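Why Do Tall Things Fall Over?

I have a confession. When I was seven I built a tower out of everything in my bedroom. Books went first, then a shoebox, then a pencil case, then a cup, and on the very top I put a plastic horse. I was SO proud of it. I ran to get my sister, and the floor shook a tiny bit as I ran, and when we came back there was stuff everywhere. The horse was under the bed.

I've been wondering about falling things ever since, so let's wonder together!

Everything is being pulled down

You already know about gravity, even if you've never used the word. Gravity is the pull that brings a ball back after you throw it up. It's what makes your cereal stay in the bowl (most mornings, anyway). The Earth pulls on you, your chair, your dog and every crumb on the kitchen floor, and it never takes a break.

So if gravity is always pulling down, why isn't everything flat on the ground already? Well, your chair is being pulled down too, but the floor is in the way. The floor pushes back up just as hard as the chair pushes down. Press your hand on a wall and you can feel it push back at you. Push harder, and the wall pushes harder! Floors and tables do that all day long.

The secret spot

Now we get to my favorite part. Every object has a special spot called its center of gravity. You can think of it as the balance point, the place where all the weight evens out.

Let's find one. Get a ruler and lay it across one finger, then slide it back and forth until it stays put. For most rulers that's right near the middle. Now stick a blob of clay on one end and try again. Your finger has to move closer to the clay, doesn't it? The heavy end drags the balance point toward itself.

You have a center of gravity too. When you stand up straight it's somewhere near your belly button, only inside you. When you lift your arms over your head it goes up a little. When you squat it goes down.

A block is easier. If a cube is made of the same stuff all the way through, its secret spot is smack in the middle.

What about two blocks, one on top of the other? Then you have to think of both of them as one taller thing, and if the blocks weigh the same, the balance point sits halfway up, right where they touch. 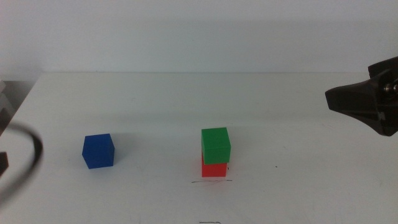
A green block on a red block, and a blue one by itself.

Which would be easier to tip, a single block or a stack of two? (Pretend the two are glued together.) Think about it for a second before you read on.

It's the stack! The stack has a higher balance point, but the part touching the table is no bigger than it was before. That bottom part has a name too. Grown-ups who design buildings call it the base.

The one big rule

Okay, this is the rule, and once you know it you will see it everywhere. A thing stays standing as long as its balance point is above its base.

Imagine a string hanging straight down from the balance point with a little weight on the end. If the string points at a spot inside the base, your thing is safe. If it points outside the base, over it goes.

Try it with a cereal box. Stand it up tall and tip it a tiny bit with one finger, then let go. It rocks back! Tip it a bit more and let go again. At some point it doesn't rock back any longer and falls down the other way. That's the moment when the imaginary string moved past the edge. Now lay the box on its big flat side and try to tip it over. You have to lift it a really long way. The base is wide and the balance point is low, so the box is very hard to upset.

(Please close the bag inside first. I did this with an open box and I was finding cereal for a week.)

Try this on yourself

Stand with your back against a wall, with your heels touching it. Put a sock on the floor in front of your toes. Can you pick it up without bending your knees or moving your feet?

I can't! I have tried so many times. When you normally bend over, your bottom sticks out behind you and keeps your balance point over your feet. The wall won't let you do that, so when you lean forward your balance point goes out past your toes and you have to take a step or fall on the sock.

Here's another one. Stand sideways against the wall, with your right foot and right shoulder both touching it, and try to lift your left foot. Weird, isn't it? Your foot feels as if it's stuck to the floor.

Who else uses the rule?

Lots of people! There's an old water tower in Clarkolwood, where my grandparents lived, and when I was little I thought it was the scariest thing in the world. It has a big round tank way up high, full of water, and water is heavy. But the legs spread out as they go down, so the base is much wider than the tank. The balance point can be high up if the base is wide enough.

Race cars do it the other way and keep everything low. So do turtles, if you think about it. Cats are great at it because they have a tail to swing around when they walk along a fence, and people on tightropes carry a long pole for nearly the same reason.

And have you ever watched a baby learn to walk? They put their feet really far apart, like tiny cowboys. They're making their base bigger!

The 10-block challenge

Ready to build? You need 10 blocks (or books, or boxes of the same size) and a table that doesn't wobble.

First, build the tallest tower you can, one block at a time. Line up the edges as well as you can. Look at it from the front and then walk around and look at it from the side, because a tower can seem perfectly straight from one side and be leaning like crazy from the other.

Then take it down and build again, but this time use four blocks for the bottom layer, three for the next, then two, then one. It won't be as tall. Blow on it. Bump the table a little. How does it do compared with the first one?

Last of all, try a leaning tower. Put down one block, and place the next one so it sticks out a little over the edge. Keep going in the same direction. Before you add each block, guess whether the tower will stand. I always think I can fit one more on, and then – crash!

If you want to be a real scientist, write down your guesses in a notebook, even the wrong ones. I have pages and pages of wrong guesses and I like those pages best.

Words to know

Gravity: the pull that brings things down toward the Earth.
Center of gravity: the balance point of an object.
Base: the area an object stands on.
Stable: hard to tip over.

Next time I'll be talking about bridges, so start saving your popsicle sticks. You'll need a lot of them!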